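Lab 3 Handout: Comparing Gripper Fingers on the Two-Arm Bench

Course lead: Kyriaki Sfakianakis. Bench questions go to Filippos Karras.

Read this before your slot. You will run the same pick tasks with two finger sets, the Ernitz and the Liapis, and record how each one does. Both arms carry the same set during a run. Change sets only with the arms powered down.

Each object gets 20 tries per finger set. A try counts as a success if the object leaves the table and stays in the fingers for 3 seconds. A grasp that slips and recovers is still a success, but write "slip" in the notes column.

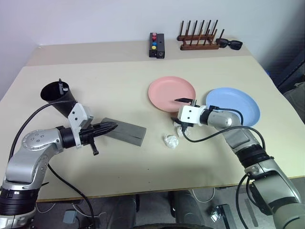

Object choice matters more than most groups expect. A rigid block tells you about alignment and closing force. A soft object tells you about fingertip shape and approach height. Crumpled tissue, like the two white pieces near the right gripper, has no fixed edge to aim for, so lower the fingers close to the table before closing. Plates come last. They are wide and shallow, and you should approach them at the rim. Put every object back on its tape mark between tries, except tissue, which you may drop anywhere inside the work area.

Force settings

Start at the low setting in Coteo. Go up one step only after 2 failed tries in a row, and write down the step. Last June one group ran everything at the top setting and their numbers could not be compared with anyone else's.

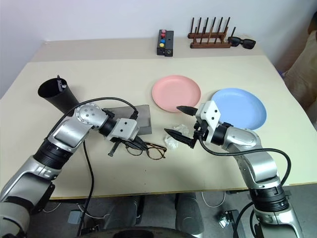
Thin and delicate objects stay at the low setting for the whole run, even if they fail. Glasses should be held by the frame and never by a lens. If the fingers close on a lens, stop the run and open them by hand from the controller page.

What to hand in

One table per finger set, with tries, successes, slips and force step
A paragraph on which object separated the two sets most clearly
Your Coteo log file, unedited

I-hsuan Yuen's group scored 76 percent on soft objects with the Liapis set. Use that as a check on your setup. If you are far below it, look at the finger screws first.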